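Fruit Storage, Room 4: Table and Refrigerator

Posted by Svenja Fuchs, Jan 22, 2019

Gallery for the kitchen notes. The subject is the short path between the side table and the refrigerator, and the yellow basket that holds fruit on the table. Captions are kept brief. Layout notes follow the pictures.

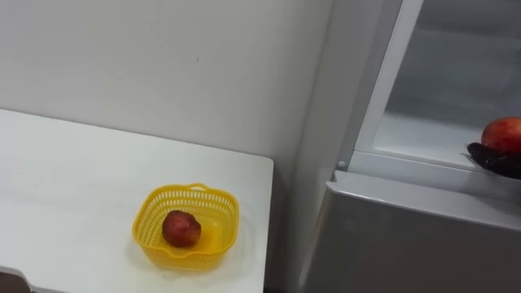
Basket on the tabletop, one red fruit inside. Upper compartment of the refrigerator open.

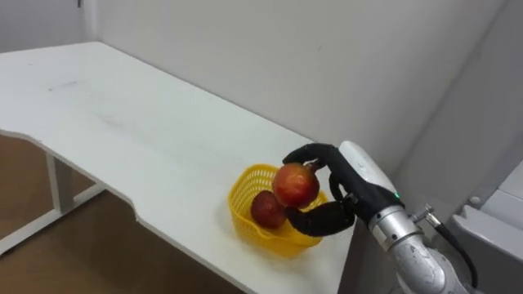
Front edge of the table, with the curved recess at left. One apple in the basket.

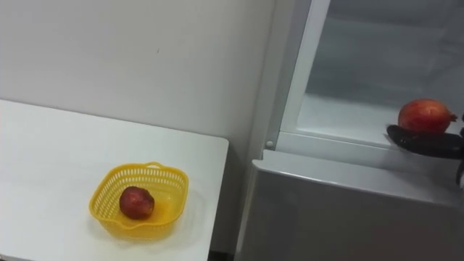

Basket and fruit beside the open refrigerator. Lattice walls, thickened rim.

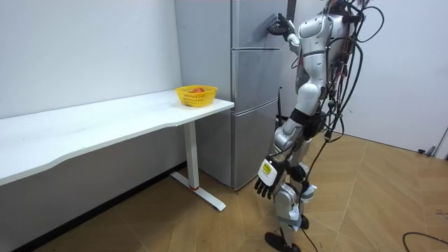 Refrigerator front: three stacked compartments, with a hand at the handle of the top door.

Table placement. The table stands on the left side of the refrigerator with a narrow gap between the two. Keep the gap. The side panel has to be wiped down now and then, and a cloth on a flat stick fits through without moving anything. An earlier layout by Gertraud Fankhauser put the table on the opposite wall, which meant crossing the room with each item while the door stood open. The present layout was adopted in August and has stayed.

Basket. Open walls let air reach the fruit from the sides as well as from the top. The floor of the basket is solid, so juice from a split fruit collects there and needs to be rinsed out by hand. Warm water and dish soap are enough. Do not stack a second basket on top — the rim marks soft fruit.

What goes in. One layer only. Apples can stay on the table for several days if they are firm. Anything with a soft spot goes into the refrigerator the same day or gets eaten. Bananas are kept in a separate bowl across the room, away from apples, which speed up their ripening. Rosemarie Lammers prefers all fruit cold and has said so on the sheet by the door. Her apples are in the paper bag with her initials.

Refrigerator. Fruit goes in the upper compartment, on the shelf, toward the front. Fruit pushed against the rear wall has come out with frost damage on two occasions. Leave space between pieces. Set the basket near the table edge before opening the door, move the items across, then close the door. Sorting is done on the table with the door shut.

Table surface. The matte white top shows gray smudges readily. A damp cloth removes most of them. Scouring powder was tried once by Apinya Thepsuriya on a test patch under the edge and left a dull ring, so it is not used on the upper side.

Open items: a replacement basket in the same size, and a second shelf label from Vasusura. The old label peeled off in the cold. Corrections to these notes go to Svenja.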